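Budgeting for a robotic disassembly cell

A disassembly cell is a workstation where a robot arm takes apart used equipment, most often desktop computers, so the parts can be sorted, tested or resold. I've helped plan a few of these, and the arm is the line everybody argues over - usually the wrong one.

Start with the parts you want back. Memory, processors and drives each ask for a different reach and a different grip, and that decides your fingers before it decides your arm.
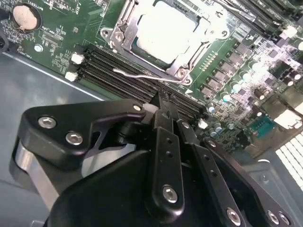 Fingers wear out, so price spares up front. The Plerinent guide I work from suggests 5 sets for the first year. I'd go with that.

Then there's the table. Slotted metal costs more than a plain bench, but you'll move things a lot in the first month (trust me!) and you'll be glad of the slots.

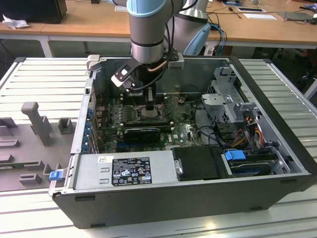
Fixtures come next. At Plisness we set aside $1,463 for them and spent it all by March, mostly on second versions.

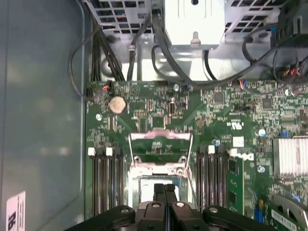 Trial units are a cost people forget. Get a mixed batch of old machines, 20 at least, and keep them in different states. A board with the CPU socket bracket standing open and a memory module still in one slot is a different job from a bare one, and your vendor should quote for both.

Ender and Koech both quote integration by the day. Ask for 13 days and expect to use them.
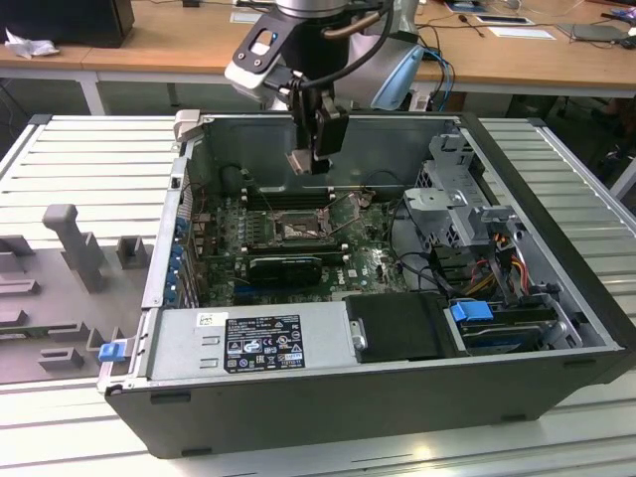

Leave some money for cable management too, plus a second camera mount if you can swing it.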